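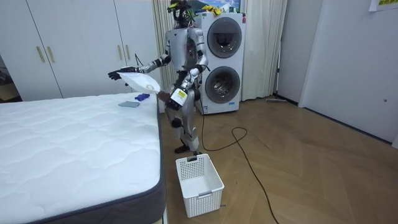
The Stekdale Bus

My aunt Kumudini Bepari left me 65 pounds, a tin of buttons and a bus ticket to Stekdale. The money I understood. The buttons were lovely (she never threw one away in her life!). But the ticket had me stumped, as the Stekdale bus stopped running when I was a girl.

I rang Shireen Zwane, who used to sit next to my aunt at choir and knew everything worth knowing.

"Oh, that," she said. "Have you looked at the back?"

I hadn't. I turned it over, and there in green ink was my aunt's tiny writing – two pints, ham, sorry about the hat.

"What hat?" I said.

Shireen laughed so long that I put the kettle on. Then she told me about a man called Garcia, who drove that bus every January through the snow, and a red felt hat that went out of the window near the reservoir.

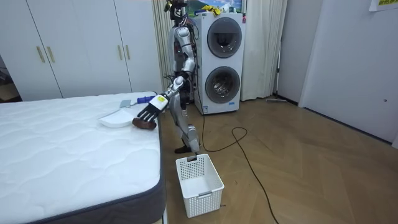 "And did she marry him?" I asked, getting well ahead of myself.

"Marry him? She never even paid him back for the ham."

So the next morning I drove up there with the ticket in my coat pocket and a ham on the passenger seat, belted in. The old bus shelter was still standing. An elderly man was sitting in it with a flask, and he looked at me, and then at the ham.

"You're late," he said, and moved his bag so I could sit down.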